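The Momthorpe Broadsides: who wrote them, who bought them, and what happened to the printer

Project report, second year, Literature and Local History module

1. What I set out to do

The Momthorpe broadsides are single printed sheets of verse, sold in the street and at fairs in the first half of the nineteenth century. The county record office has 75 of them in two boxes. Most are unsigned. My question was whether one person wrote a good part of them, and if so whether that person was the Skidham carrier poet who gets half a page in the old town history and no more.

Original plan also had a section on the tunes. Dropped, see section 5.

2. Background

Momthorpe was a market town of under 3,000 people. It had a weekly market, two fairs, a grammar school that taught Latin to not very many boys, and from the 1810s a printing shop run by the Wainwright family. Wainwright's did auction bills, chapel notices, labels for the druggist. The verses were a sideline. They sold at a halfpenny, a penny with a woodcut, and the same woodcut of a ship turns up on a ballad about a drowned miller and another about turnips.

Skidham is four miles up the valley. It had no printer. Anyone in Skidham who wanted verses in print had to walk down to Momthorpe or send them with the carrier. The carrier, according to the town history, was himself "a rhymer of some note among the lower sort", and that's the whole of his reputation until about fifty years ago when somebody put a plaque up. The plaque gives a wrong date for the bridge so I haven't used it as a source.

3. The sources

Box one is mostly clean copies, probably shop stock that never sold. Box two is the interesting one. Sheets that were folded small, pasted into things, one cut down to line a drawer. I read all of both boxes over three visits and typed up 40 sheets in full. The rest I only noted by title, first line and printer's mark.

I also used:

the Wainwright day book (only one volume survives, covers not quite two years)
the Skidham chapel accounts, for the carrier's payments
the Varnon estate letters, which are in the same record office and nobody seems to have looked at for this

The Varnon letters were the best find. The Varnons owned most of the land on the Skidham side and the steward there was forever complaining about a song. He never quotes it, annoyingly. He says it has been sung under the windows of the estate office on rent day and that 800 copies have gone out "at the least". I think he's exaggerating. The day book shows normal runs much smaller than that, although the volume we have doesn't cover the year of the letter, so can't be ruled out.

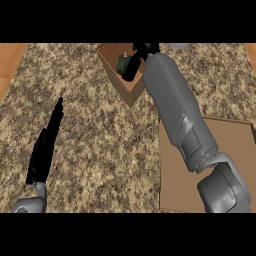

Fig. 1. Speckled countertop, with wooden flooring at the upper left.

4. Findings

4.1 Spelling and dialect

I went through the typed sheets looking for words that are Skidham and not Momthorpe. There is a dialect list from the 1880s which marks which side of the valley a word was used on. It's later than the broadsides but it's what there is. Words like "thrawl" and "skelby" are marked Skidham only, and they cluster in one group of sheets. The same group rhymes "road" with "laid", which doesn't work at all in Momthorpe speech as far as I can tell from the list.

The compositor gets in the way here. Someone at Wainwright's was tidying spellings, and doing it unevenly, so first verses are often in standard English and by verse five he's given up. I therefore gave more weight to the later verses. My supervisor may want to argue with this.

4.2 Subject matter

The same group is full of roads, toll gates, lame horses and the price of oats. A carrier's subjects, but also everybody's subjects. I don't want to lean on it too hard. One sheet, "The Lament of the Grey Mare", has a list of stopping places in the right order for the Skidham to Momthorpe run, with an inn that had only that name for a few years. That is better evidence than all the oats.

4.3 The day book

Two entries matter. One reads "Skidham man, verses, 2 quire, pd in carriage". The other is just "do. do." with a sum beside it. So a man from Skidham was having verses printed and paying for them by carrying goods. I was very pleased with this at the time. It does not give a name, and it dosen't say which verses.

4.4 The rent day song

I think it's the sheet called "A New Song on Old Acres". It mentions a steward with a short leg and a long ledger, it has the road/laid rhyme, and there's no printer's mark on it, unlike almost all the others. A printer who did the Varnon estate's auction bills might well leave his name off. The type matches Wainwright's, including a damaged capital W which I've traced through eleven other sheets.

After that year the estate's bills were printed elsewhere. Whether the song was the cause, the letters don't say.

5. Problems

Tunes. Only a handful of sheets name one, and I can't read music well enough to do anything useful.

Time. The record office shuts at four and for lunch. I lost most of a visit in March to a box being mislabelled.

Typing up. I did it too fast the first time and had to re-check the early ones, some long s's had gone in as f.

The missing day books. If the volume for the rent day year ever appears, section 4.4 is either proved or finished.

6. What I'd claim

A group of the sheets comes from one Skidham writer, and the carrier is the likeliest candidate. I would not go further than likeliest. The school tradition that a master at the grammar school wrote them "for amusement" I don't believe, there's no Latin joke anywhere in either box and the metre is for singing.

Still to do: compare the chapel hymn sheets, same printer, possibly same hand. Full transcripts in Appendix A, table of dialect words in Appendix B, damaged W sightings in Appendix C (to be added once the scans come back).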